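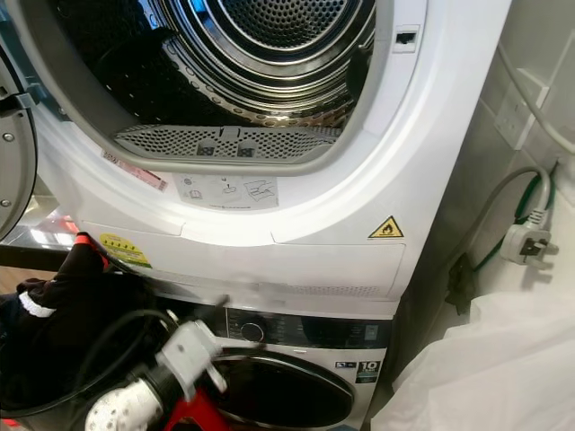 2 min read

Residents of Stimdale House share one laundry room, where the dryer is stacked on the washing machine. The housing office spoke with the building's laundry supervisor for its 5/15/19 bulletin.

The supervisor's first concern is the lint filter. "It sits in the lower lip of the door opening, and it has two tabs for pulling it out," the supervisor said. "People look for it at the back of the drum. They should look down." The office asks that it be cleared after every load.

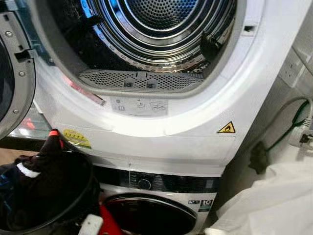

The same applies to pockets, the supervisor added. "A paper tissue will cover a whole load - and then the next person's load as well." Residents are also asked to read the small stickers on the front of the dryer, among them the yellow fire warning. Items marked with oil or solvent should not be dried in the building.

The office received 30 reports of slow drying last year. "Most of those were overfilled drums," the supervisor said. "Two short loads are finished sooner than one packed one." The rules will be sent to all 309 apartments in June. 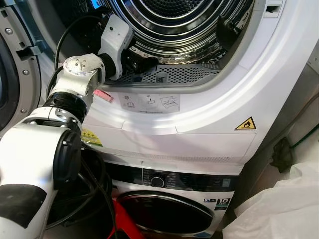
Where should the lint go?
Place it in the covered trash can by the laundry room door. It should not be rinsed down the sink.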